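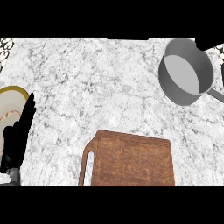
Somogyi
Dye bench, Stetison workshop

May, Sunday, second go at the onion skins

OK so the first batch is out of the bath and hung up and I'm writing this before I forget which skein was which (again). For anyone picking this up midweek: I'm still chasing the burnt orange from the old Prekirach sample card, the one in the front pocket of the 2007 binder. The card says yellow onion skins, alum, "long soak" and that's all it says. Thanks a lot, past us.

Yarn is the Clolent worsted, lot 1402, the undyed one. I had been mixing it with the leftover cones from the winter and I think that's half of why the last results were all over the place. The cones have some kind of spinning oil in them and they just don't wet out. I scoured one with hot water and dish soap, let it sit overnight, and it still had a dry patch in the middle when I squeezed it. So, no more cones in test batches. They can go to the felting people if they want them.

Mordant: alum at 12 percent of dry weight, 400 grams of yarn total, everything weighed before it got wet this time. Simmered an hour, cooled in the pot. I skipped the cream of tartar. Last month I used it and the yellow went brighter and sort of lemony, very pretty, completely wrong.

Skins: I went by weight again, same as the yarn. It looks like a ridiculous amount when it's dry, you have to keep pushing it down, and then it collapses to nothing once it's hot. Strained it through the old pillowcase. Do NOT use the mesh bag, the little papery bits go straight through and you'll be picking them out of the wool for a week. I have found onion in my good sweater.

First skein came out after half an hour. Gold, a bit greenish if you hold it near the window. Second one after an hour and that's where it started to get interesting – proper amber, even all the way around, no tie marks because I finally tied them loosely enough. The third I left in and turned the heat off and went home to eat. When I got back it was closer to the card than anything we've had so far. Not there, though. The card has more red in it.

Things that could be the red:

Red onion skins mixed in. I've always gotten a murky olive from red skins on alum so I doubt it, but a small handful in a yellow bath might behave differently. Haven't tried it.

Madder, just a pinch, as a second dip. This would work, I'm pretty sure, but then it isn't what the card says and I'd feel like I was cheating.

The water. Prekirach water is hard as anything, you should see the kettles out there, and ours comes through the softener. I put a little chalk in a jar with some of the leftover bath and a scrap of yarn and it went deeper almost while I watched! Could be the chalk pushing the pH up, could be the calcium itself, I didn't test them apart. I've got a jar going with washing soda to compare. Both are on the shelf over the sink with tape on them, please leave them be until they've had a couple of days.

Age. The card is old and it has been in a plastic sleeve next to who knows what. Maybe it was never that color to begin with, and we're all chasing a faded (or browned) version of something much plainer. I don't love this idea but I'm writing it down.

Other stuff. The big thermometer reads high. I checked it against the candy one and they disagree by quite a bit near boiling, so every temperature from the past few weeks should be taken with some suspicion. I'm using the candy one for now and it's tied to the hook with red string.

The exhaust bath is in the lidded bucket by the back door. It still has plenty of color in it and would make a nice pale yellow on the cotton tape if somebody wants to use it. It'll smell by Thursday, or sooner if the weather stays like this.

Rinsing: three changes of lukewarm water, then a drop of wool wash, then one more. Hardly anything came off the third skein, around a teacup's worth of tint in a whole basin. The first one bled more, oddly. I'd have guessed the other way around. Might be that the half hour isn't long enough for it to really take hold and what you're seeing is just color sitting on the outside.

Lightfast strips are cut and half covered with card, taped in the south window. I'll swap in the soda one when it's ready.

Need: more yellow skins (the grocery will save them if you ask at the produce counter), pH strips, wool wash is nearly out, a second pillowcase

Next batch same lot, same alum, chalk in from the start. Check whether the tap at the back bypasses the softener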